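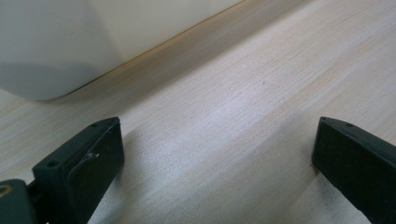 Everyone keeps telling me pale wood tables "hide the dust". Do they? Mine shows every smear once the light hits it.

Gitis want 287 quid for a tabletop like this. The Delside one was 200 and I still can't see what the extra buys you.

And don't get me started on wood-effect. Storport's blurb says "natural character". Fine, but is it wood or a picture of wood?

Wiping mine with a damp cloth for now. Not convinced by the spray.

756 likes · 3 shares

Recent posts
Do coasters do anything?
September shelf sort-out

Back to top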